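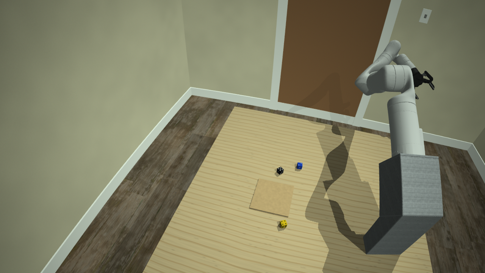
Drinks & Packaging Desk

The new Akov bottle weighs less than the old one, and the distillery would like you to know it. The press kit mentions the weight on every page. It mentions the gin inside twice.

I have been writing about spirits long enough to have seen Akov in four different bottles. The first was plain and green and easy to pour from. Then came the square one with the cork that crumbled, then the frosted one, and now this: clear glass, sloped shoulders, a paper label with a torn edge that is supposed to suggest a coastline. Which coastline is left open. The gin is made inland.

Doron, the studio behind the redesign, calls the look "quietly rooted." I asked what it was rooted in and got a paragraph back about heritage. Akov started selling gin in 2000. I own shoes with a comparable heritage.

The weight does deserve a fair hearing. Lighter glass takes less fuel to ship, and a bar that goes through cases of the stuff will be glad to lift less. But Akov's claim that the bottle is 98 percent recyclable needs a second look. Glass was always recyclable. The other two percent is the stopper, a plastic-and-metal plug that replaced real cork, and you have to pull it out yourself before the bottle goes in the bin. The instructions for that are printed under the base, in type I needed a phone flashlight to read.

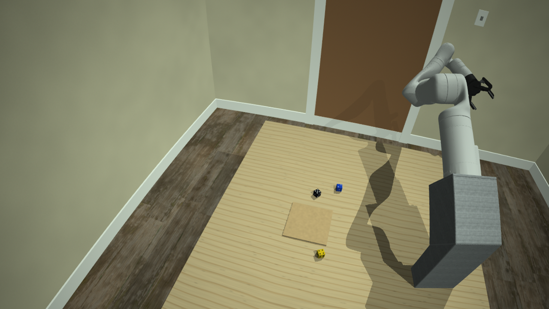
Then there is the price. The old bottle held more, and the new one costs the same at the two stores I tried. When I brought this up, the reply from Akov spoke of "aligning with international formats." Buyers may prefer the word shrinking.

Smaller makers have gone through this too. Ignacio, a rum I like very much, dressed itself up last May in a box with a magnetic lid, and the rum tasted exactly as it had in April. Hikby went the other way and dropped its carton altogether. Sales held up, by its own account, and the shelf looks better for it. I would still like to see the numbers from someone other than Hikby.

As for what's in the Akov bottle, the recipe is unchanged: plenty of juniper, some orange peel, a peppery finish that stands up to cheap tonic. I poured the old and the new side by side at home and couldn't tell them apart. The new one did drip down the label, and by the second drink the coastline had started to peel.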